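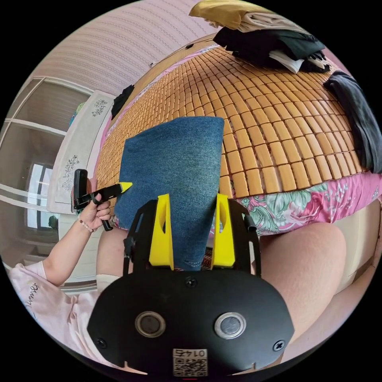
Wumpini Abubakari thinks the poses are fine and that my policy is simply undertrained. I don't believe it, so I'm asking the wider board before I spend another week of compute finding out.

Kerby reports low reprojection error but the two gripper paths don't agree. Bad poses or bad training?

Posted by Abdul-Rahman Alhassan
Tags: visual odometry, calibration, deformable objects, Kerby, Nyarko

We're trying to learn folding for denim from demonstrations with two hand-held grippers, one in each hand, each with its own fisheye camera. The pipeline is Kerby for the camera tracking, a script of ours that merges left and right into one frame, then training, then Nyarko for the motion planning on the arms. The cloth gets folded on a bed with a mat on it, the kind made of small tan tiles joined in a grid.

I have 57 demonstrations that made it all the way through Kerby. It marks every one of them green. Median reprojection error is under a pixel and the manual says under a pixel is "good", with no word on good for what.

What bothers me:

When both grippers hold the same piece of cloth, the distance between the fingertips in the merged frame comes out wrong. I checked one demonstration by hand, 1,670 frames, and at the moments when the tips should be touching they're 12 mm apart. A few frames later they pass through each other. For a pick and place of a box I would live with that. For the edge of a pair of jeans I don't see how.

The gap isn't constant. If it were, I would call it a bad hand-eye calibration and go home. It's worse when the hands move fast and it also jumps, in one step, two or three times per demonstration. After a jump it stays at the new value for a while.

Nyarko happily plans through all of this. It smooths the jump into a nice curve and the arm does something confident and wrong. The visualizer looks beautiful, which I've stopped counting as evidence of anything.

The advice I've had so far is "collect more data" and "train longer". Possibly. I'd like to know if anyone has a way to tell these failures apart that doesn't involve trusting Kerby's own score about itself. I have no motion capture and can't get any.

Wumpini Abubakari

Since I've been quoted, let me put my side. I said undertrained because the loss was still going down when you stopped it. I had not seen the fingertip plot at that point. I have now, and I take back half.

You have at least two problems on top of each other, and they need separate tests.

The slow-versus-fast part smells like a clock problem. The two cameras are not synced in hardware, so your merge script must be lining them up somehow. If it uses file timestamps, those are written whenever the recorder feels like it. Take a demonstration where both hands move quickly, shift one stream against the other a frame at a time, and plot fingertip distance at the contact moments against the shift. If there's a clear dip away from zero, you've found your offset. On my setup it was 40 ms, and it was different after every restart of the recorder, so a single number in the config file did nothing for me.

To get a decent estimate without contact, knock the two grippers together at the start of each take, provided you log the inertial data. The spike shows up in both. It's crude and I trust it more than the network time option in Kerby, which I have never seen improve a thing.

The jumps are something else and I think you should look at the mat.
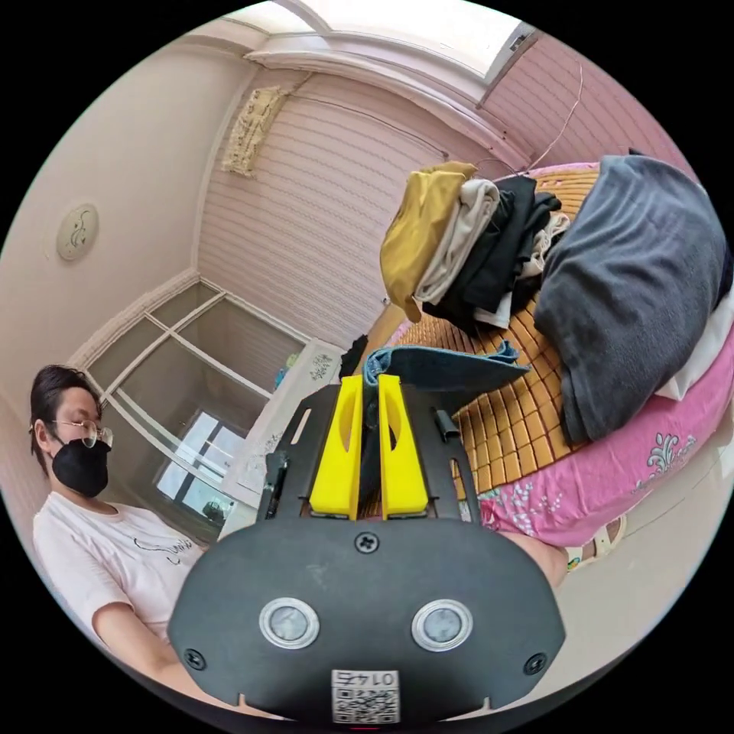

Denim-like cloth folded at the bed edge, with the laundry heap on the tile mat beyond.

Look at how much of that view is useful for tracking. The gripper takes up a big part of the bottom and is fixed to the camera, so every corner feature on it says "I'm not moving". The mat gives you rows and rows of near identical corners. Match one row off and everything still lines up, the reprojection error stays tiny, and the pose has moved by one tile. I would bet that your jump size is close to the tile pitch or a multiple of it. Measure a tile with calipers and compare. That's a five minute test and it can prove me wrong.

The parts I'd want the tracker to use are the window panes, the wall corner and the laundry as long as it's left alone. A person sitting in view is no help either if they move. Kerby's default feature selection goes by contrast and doesn't care about any of this.

So: mask the gripper, both fingers at full travel included, and draw the mask too big. Then run again with the lower part of the mat down-weighted. If the jumps go away, good. If they shrink but stay, don't let anyone tell you that the problem is solved.

I still think you should train longer, by the way. Afterward.

Comment from Abdul-Rahman Alhassan

Measured it. The two jumps I looked at match the tile pitch, one forward and one back. The third doesn't match anything. The fingers were masked in the closed position only, which was my mistake. I'll do the time shift test next. I'm not ready to accept the mat as the full story, given the third jump.

Comment from Wumpini Abubakari

Fair. Check if the third one falls on a loop closure. Kerby writes them to the log if you turn the log level up, and they can shift the left map without touching the right one.

noseo_fan

Just switch to Noseo, it handles all of this automatically. We moved over and never looked at reprojection error again. Works out of the box with any gripper. Also you can put a plain sheet over the mat.

Comment from Abdul-Rahman Alhassan

Never looking at the error again is what I'm afraid of. Did you compare it against anything? And a plain sheet takes away the bad features and leaves none in their place, at the very moment when the camera is close to the bed and sees little else.

Comment from noseo_fan

we compared it with Kerby and it was smoother

mapdrift

Adding to Wumpini's post, which I mostly agree with. I'm less sure about masking as the main fix.

Two separately built maps, aligned afterward, will always leave you with this kind of fight. Each camera can be consistent with its own map and you still get nonsense between them. Build one map of the room first, slowly, with one gripper and no hands at work, then localize both cameras in it with mapping switched off. In Kerby it's the "localize only" switch, in Erner you pass the map file and freeze it. Without map updates there is no loop closure to shift one hand under you, which may cover your third jump. It doesn't cure the tile aliasing, although a prior from the last pose with a tight search radius makes a one-tile slip much less likely.

The cost is that the map goes stale. A pile of clothes is fine as a landmark until somebody takes a shirt from it. I remap whenever anything big has been moved and I throw away the takes in between. Cover the pile with a do-not-map region if you expect it to change.

For a check that doesn't rely on the tracker's opinion of itself, use the contact. Before each demonstration close the fingers of both grippers on the same rigid piece, a ruler is enough, and wave it around for a few seconds, slowly and then fast. The relative pose between the grippers has to stay constant. Plot it. Slow drift, a speed dependent error and jumps all look different in that plot, and none of it depends on what the cloth does. Do the same at the end of the take. If the beginning and the end disagree, drop the take no matter how green it is.

Don't use the denim for this. It gives, and you'll end up debugging the fabric.

One caution on Nyarko. The smoothing is on by default and it runs before the joint limit check, so anything you look at in its visualizer has already been cleaned. Plot the raw poses. I lost most of a month to that and the documentation still has it under "advanced".

Comment from Abdul-Rahman Alhassan

Ran the ruler test with the old settings. The relative pose is flat when I go slowly and opens up when I speed up, so there is a clock offset in there for certain. One jump during the fast part as well. I'm going to remap with one gripper, freeze it, and reprocess the same 57 before I touch the training code. I'll post the plots with the raw poses, whichever way they come out.

Comment from Wumpini Abubakari

Keep the old outputs too. If the policy is no better on the new poses I intend to bring up the loss curve again.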